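Laundry sorting: by color or by fabric?

Board: Household > Washing and Drying
4 pages of older posts on this subject are in the archive. Please don't revive them.

tealbucket
Posted 8 December 2021

We moved into a place with a Solheim front loader and I'm trying to settle how we sort. I grew up sorting by color: whites, darks, everything else. My spouse sorts by fabric, so towels and jeans go together no matter what color they are, and shirts go in a different load. We each redo what the other one did and the pile sits on the floor for an extra day.

Water is very hard where we are (Dultmont, on the east side) if that matters. Detergent is the powder kind. I'd like to hear what people do and why.

norridge_m
Fabric. Modern dyes mostly stay put after the first few washes. What ruins clothes is a zipper or a heavy wet towel beating on a thin shirt for an hour. I wash anything new by itself twice and after that I stop worrying about color.

pinecone749
Disagree with the above. I had a pair of dark red pajama pants that were two years old and still turned a load of undershirts pink in a warm wash. Color first. If the load is too big after that, split it by weight.

norridge_m
Two years old and washed how often? And at what temperature? I wash everything cold except sheets.

pinecone749
Every week. Warm. I'm not going to wash undershirts cold, they don't come clean.

gus_in_the_basement
You both need to dump it all out first and look at it. Most people sort straight out of the hamper by feel and miss the sock balled up inside a pant leg.

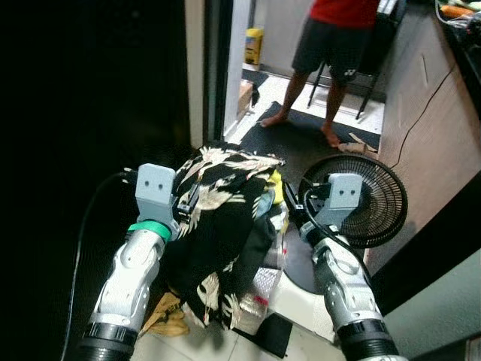 Pile on the floor, before sorting

I go through mine in this order. Empty the pockets, turn jeans and anything with a print inside out, close the zippers. Then heavy stuff to one side. Then I pull the whites out of whatever is left. It takes me less time than arguing about it would.

tealbucket
So you do both, fabric and then color?

gus_in_the_basement
Yes, but only the light stuff gets the color split. My towels are all gray so it doesn't come up.

wringer1688
Hard water is the bigger problem in the first post and everyone skipped it. Powder doesn't dissolve well in a cold wash with hard water, and you get that stiff feeling on towels and a gray cast on whites. People see the gray and blame the dark clothes. Switch to liquid for the cold loads, or add washing soda. I lived in Dultmont for years and went through this.

norridge_m
Good point about the gray. Washing soda isn't great on wool or silk, though, so keep it out of the delicate loads.

wringer1688
Right, I meant for towels and cotton.

pinecone749
I'd still keep the darks out.

halfload_hal
We have a Clolari top loader, the basic model, and I don't sort at all. Everything goes in together on cold with one scoop. Shirts last as long as they ever did. The sweaters I do in the sink.

pinecone749
Then you do sort.

halfload_hal
Sweaters are separate, sure. I meant the other stuff.

marlow_st
How full are you filling it? When I had a Solheim the manual gave the full capacity for cottons only, and the synthetic cycle took a lot less. If you mix jeans and shirts you never know which limit you're on. That's why I went to sorting by fabric. I don't care about color except for real whites.

tealbucket
I've been filling it until the door barely closes. I'll look up the manual.

marlow_st
Leave enough room to put your hand in flat above the clothes. It'll rinse better too.

norridge_m
Agree with that. Overfilling does more harm than either way of sorting.

tealbucket
Checked the manual and marlow_st is right, the synthetic cycle is rated for less than half of the cotton one. We're going to try heavy and light as the main split, with whites pulled out of the light pile, and liquid for the cold loads. I got a bottle of the Trirna because it was on sale. Does anyone know if it's okay on black jeans?

wringer1688
It's fine. Use less than the cap says to start with, and go up a little if the towels come out stiff.

pinecone749
Inside out, cold, and not with the towels. Black jeans pick up lint from everything.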